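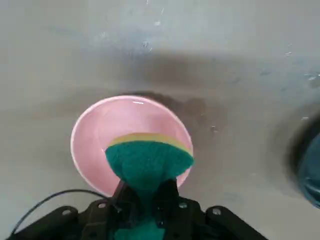 Bumeo Dish Soap Bar, After Eleven Weeks of Real Dishes

I have been a squeeze-bottle person my whole life. My mother bought the big jug of green stuff, I bought the big jug of green stuff, and if you had told me last year that I'd be writing this much about a bar of soap for dishes I would have laughed. But my friend Davina Purves brought me one in February after I complained (again!) about the sticky ring the bottle leaves on my counter, and I've used it ever since, so I feel ready to say my piece.

I should fix my own headline before somebody writes in. I bought my first Bumeo bar on my own a little before Davina's, used it badly, and put it under the sink in a sulk. Counting that one, it's been 11 weeks altogether.

What you get is a squat white block wrapped in paper, with a little cotton loop through one corner. Mine is the unscented one. There is also a lemon and something called Garden, which I smelled in the shop and which reminded me of my aunt's hall closet, though my husband liked it. You wet your sponge, rub it on the block a few times, and off you go. The lather is lower and creamier than what comes out of a bottle, and for the first week I kept going back for more soap because I didn't believe it was working. Give yourself that week. We are so used to a mountain of bubbles that a modest little foam feels like being shortchanged.

On everyday things – cereal bowls, mugs, the plates from lunch – I can't tell any difference in how clean they come out. Glasses are good if you rinse them in warm water and a bit cloudy if you don't. We have hard water here, and I'd guess those of you with soft water will have an easier time of it.

Grease is where I had my doubts. I made Kurniawati Tjoa's fried shallots, a whole skillet of them, and went at the pan afterward with nothing but the bar. It took two rounds of soaping and a soak while I watched the news, and it did come clean. The bottled soap would have done it in one. A lasagna dish with baked-on corners needed a scrub with baking soda first, but then it always did. Plastic tubs that have held tomato sauce stay orange, and I have stopped hoping for anything else from any soap on this earth.

Now, the thing I got wrong with that first bar. I left it sitting on the flat edge of the sink, where it stayed in a puddle, and in less than two weeks the bottom half was porridge. You need a dish that drains. I use an Allano soap rest, the slatted kind with a slope, and the difference is night and day. It's sold separately, and I do think that's a bit cheeky of Bumeo, when the bar is so unhappy without one. A jar lid with holes punched in it would probably do just as well if you're handier than I am. You can also hang the block from its loop, but mine swung into the faucet every time I reached for a cup, and the loop pulled loose after a month anyway.

My hands have been better this winter. I wash up three times a day and usually my knuckles are split by the new year, and this time they were only dry. It may have been the milder weather, or the new hand cream, so don't buy it on that account alone.

I also tried the Mahuika bar for comparison. It's harder and lasts a bit longer, but you have to rub and rub to get anything onto the sponge, and it left a film on my black mugs that I could write my name in. Back to Bumeo I went.

As for value, I paid 11 dollars for mine. Davina's bar has lasted me well, and there is a good sliver left that I mean to press onto the top of the next one. A big bottle costs less and, in my house, disappears faster, mostly because certain people squirt it straight onto a single teaspoon. (He knows who he is.)

Good points: no sticky ring, gentle smell, takes up hardly any room, paper wrapper.

Not so good: slow on heavy grease, needs a draining dish, flimsy loop.

I'd give it four out of five, and I'd give it the other half point if they put the soap rest in the package. I have two more bars in the cupboard and the last of the green jug is going to wash the car.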